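Prev by Date | Next by Date | Thread Index | List Home

Re: [oldbricks] sorting the odd plastic blocks
From: Rhodri Humphreys
Sep 18, 2023

Hi all,

Cledwyn Gethin wrote:

> Well, I finally got to the bottom of the attic lot. The tally is 3,016
> pieces, and I've been through every one of them. Most are Gamness and
> went straight into their bins. That leaves me with 407 I can't place.
> Some are chunky blocks with a groove in one end, some are odd shapes
> that could be from anything. My question to the list is how you all
> handle the leftovers. Do you sort by color first, or by shape, or do
> you just give up and put them in a box marked MISC like my brother
> does? Also does anyone still have the Sumampouw sheets with the block
> outlines on them? Mine got used to line a drawer, I'm sorry to say.
>
> Cledwyn

Cledwyn, congratulations on getting through all that! I did a lot half that size last winter (1,270 pieces, and I had the dining table tied up for so long we ate Thanksgiving dinner off trays) and I remember how good it felt to see the carpet again.

I'm firmly in the shape camp. I started out going by color, the way everybody does, and it looks lovely on the shelf, but then you want one particular block and you're digging through a whole tub of blue for it. Your fingers can find a shape. They can't find a blue! So now I go by shape first, then size, and I only split by color if a bin gets too full to close.

For the leftovers I make three piles on an old white sheet. Plain bricks in one, anything with a slot or channel in the next, and then the true weirdos. The slotted pile is always the most fun, and it's the one where you can make some real headway, so start there. Look at the slotted end before anything else. The flat tops all look alike after an hour, but the ends are where the makers went their own way. I've got Sorkus blocks with a plain straight groove, and Prultico ones where the groove has a little lip you can feel with a fingernail. Others have ledges inside like tiny stairs, and bevels down the front that make the whole thing look like a cut stone.
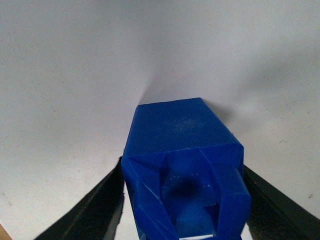
How do you read a molded mark that's too shallow to make out?

Try a soft pencil rubbing on thin paper, the same as you'd do with a coin. If that gives you mush, hold the block nearly level with a lamp and turn it slowly until the raised parts throw a bit of shadow. A dusting of talcum powder wiped off with a dry finger helps on dark plastic too.

Please don't use a marker to bring the letters up. I did that to a very nice Prultico years ago and it is still purple.

On washing, I just use lukewarm water and dish soap in a mixing bowl, with an old toothbrush for the slots. Don't put them in the dishwasher. I know somebody here swears by it (you know who you are) but I've seen the corners go soft. Light scuffs I leave alone. They were toys, they got played with, and I'd sooner have a scuffed block than one that's been buffed until the edges are round.

I do have the Sumampouw sheets, or four of the five anyway. The one with the corner pieces went missing when we moved. I can copy what I've got and mail it to you if you send me your address off list. If anyone has sheet five I would love a copy, and I'll trade you slotted blocks for it, I have plenty.

One more thing, what are you keeping the sorted ones in? I went with the shallow tackle boxes from the hardware store and I like them, except the latches pop if you fill them right to the top. Mine did it on the stairs in September of last year and I was still finding bricks at Easter.

Rhodri

Contact the list owner | Copyright of each message remains with its author | Back to top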